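Straps, rings and trays: handing over keys at the desk
Speaker notes, Mestatholm site managers' day, January 2021

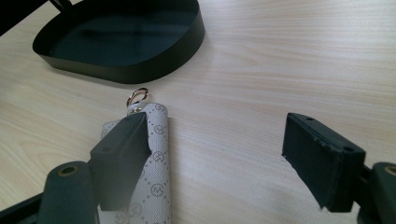 Waltraud Bachmann wrote in after the June run of this talk to object that a tray is a place where keys get lost, and that a hook board does the same job in less space with the numbers on show. Read her point out before starting. It is a fair objection and the second half of the talk is meant to answer it. Tell the room she still uses a hook board at Gradness and that her returns are good.

Slide 2. Scope

Keys handed across a desk and handed back the same day. Leave out master keys, vehicle keys and anything kept in a sealed pouch. Leave out access cards as well, although someone will ask. The answer is that a card on a fabric strap behaves much like a key on a fabric strap up to the point where it is read, and that the reader is another department's business.

Three parts: the strap, the ring, the tray. The register comes last and is short.

Slide 3. What we had

756 keys on the register across Mestatholm and Gradness when Alois Nägeli took it over. Plastic tags with a paper insert, wire rings of mixed size, a biscuit tin at the north desk. Do not dwell on the tin. It got a laugh in June and cost four minutes.

Main faults, as logged by the desks:
Insert faded or missing.
Ring opened in a pocket and key gone.
Two sets hooked through each other and handed out as one.
Key left on a worktop and cleared away with the cups.

The last of these is the one that led us to straps. A bare key on a pale worktop is easy to overlook from across the room. A strap gives it length and a bit of bulk, and people who would not pick up a key will pick up a strap and ask whose it is.

Slide 4. The strap

Short woven band, folded over at one end and stitched around a fitting, ring through the fitting. Say "short" and mean it. Neck length was tried on the east side for a month and withdrawn. It caught on door furniture and it swung against the glass.

Points to cover:

Width. Narrow enough to go through a belt loop, wide enough to take print that can be read. We ended up with one width for everything. Jaime Barreto argued for two widths, the wider for plant rooms, and the trial sets are still in use in the boiler house. They have done no harm.

Weave. Flat and fairly close. Coarse weave snags on the bow of the key and the print breaks up at the crossings. Very smooth weave slides off a desk edge. Hand the samples round at this point and keep talking, or the room stops.

Colour. Light colours show dirt and dark colours do not show up in a bag. We went light and wash them. Cool wash, in a net, ring removed first. If the ring stays on it marks the band and sometimes the drum.

Print. Repeat pattern all over, or one line of text. A repeat can still be recognised when the band is folded, rolled or half covered by something else. A single line of text can end up entirely inside the fold. Against that, a repeat carries no key number, so the number has to go on the key. This is the main disagreement in the trade and it should be given as a disagreement.

Slide 5. The stitched end

Spend time on this slide. Almost every strap failure at Mestatholm was here. The band itself wears slowly and visibly. The folded end goes at the stitching, on the side nearest the ring, and it goes inside the fold where it is not seen at a glance.

Check: pinch the fold, pull the ring to one side, look for light between the layers. Then the other side. Takes a few seconds. Done at the monthly count.

Brophy supply ours with a box stitch. The earlier ones had a single row. The desks prefer the box stitch. We have no test figures of our own beyond a hanging load of 2000 grams left overnight on a sample from each delivery, and all the samples held. Say plainly that this proves little about a strap that is being tugged sideways in a coat pocket for a year.

Do not repair by hand. Vinzenz Ortner repaired a batch with upholstery thread and they were stronger than new, but the fold came out too thick to sit flat and the ring jammed upright. Retire the strap and keep the ring if it is sound.

Slide 6. The ring

Split ring, small. Small means that two keys fit easily, three are awkward and four are refused. This is deliberate. The big rings collected keys. A desk would hand out five on one ring to save writing five lines, and then one person held up four others for the afternoon.

Opening a split ring is the complaint that comes up most. Bring the flat-nosed opener and show it once. Fingernails are not a tool for this and neither are the desk scissors.

Signs that a ring is finished:
The coils no longer close up flat.
The outer end stands proud and catches cloth.
A sheet of paper goes in without being pushed.

Bright metal is easier to find than black metal in poor light. If anyone asks about coated rings: the coating wears where the key hangs, the rest stays as it was, and that is all we have seen so far.

Do not fit a swivel clip between strap and ring for desk keys. It adds a part and the part is the first thing to fail. Clips are fine for people who wear the strap all day.

Slide 7. The tray

Back to Waltraud's objection.

A hook board stores keys. The tray is for the handover only and should be empty for most of the day. When it is used as storage it does exactly what she describes: straps lie over one another, rings catch, and the one at the bottom is forgotten. On her board each key has a home from the start and the handover takes place in the hand.

The case for the tray is the returning end. People come back at the same time, the desk is on the telephone, and the key is put down wherever there is room. With a tray there is one place to put it down. The desk clears the tray to the board and writes up the return as each one is lifted out. Until it is lifted out it has not been returned.

What the tray needs:

Low rim. High enough to stop a ring that has been dropped in from rolling or skidding out, low enough to reach over without looking. A deep box hides its contents from anyone sitting down.

Rounded corners inside. Square corners hold grit and the small keys lie in them.

Contrast. Dark tray on a light desk, or the reverse. Light straps show up well against a dark floor and so do bright rings.

Surface. A hard smooth floor is noisy, and some desks like that because they hear the key arrive. Silvan Mayrhofer lined his with felt and then missed two returns in a morning. The felt came out.

Place. Within 400 mm of the front edge of the desk on the public side, clear of the keyboard and the telephone. Nothing else goes in it. Pens are the usual offenders, then sweets.

Slide 8. Putting a strap down

This looks too small for a slide and it is the one people thanked us for. Strap laid out straight, ring end towards the tray or in it, number upwards. A strap balled up around its key has to be unwrapped before it can be read. Ask for the same at the counter when handing out. People copy what they are given.

If a strap is beside the tray, treat it as found property until someone has checked it against the register. The desk should pick it up and ask. They should not drop it in the tray to be tidy, as it will then be written up as a return by the next person on shift.

Slide 9. The register

Dollus at Mestatholm, a ruled book at Gradness. Both work. The fields are the same in either: key number, strap yes or no, name, time out, time in, initials of the person who lifted it from the tray. That last column was added after the June talk and the question period will probably be spent on it.

The strap is not recorded by number. Straps are swapped, washed and retired too often. Key numbers are stamped on the bow and checked at the monthly count.

Outstanding at the last count: 13, all with names against them. Do not offer a comparison with the old system. The old figures were put together from memory and cannot be relied on.

Slide 10. Costs

Only if asked. Straps are the cheap part, stamping is the dear part. Order straps and rings separately. The rings that come fitted are often a size too large, and changing them takes longer than fitting the right ones to begin with.

Questions likely to come up

Can the strap be cleaned between users? Yes, keep a second set in the drawer and rotate. A wipe does very little for woven fabric.

Different colours for different floors? Tried. It helps for four floors. Beyond that the colours are too close under evening lighting and the desk reads the number anyway.

Contractors bringing their own straps? Allowed, provided our key goes back on our ring. Alois has the wording of the notice and will send it to anyone who leaves an address.

Left-handed desks? Move the tray across. Jaime has a drawing of the layout with the telephone on the other side.

Handouts: one page, printed both sides, stitch check on the front and ring sizes on the back. Samples to be collected at the door, including the boiler house set, which is wanted back on site by the evening shift.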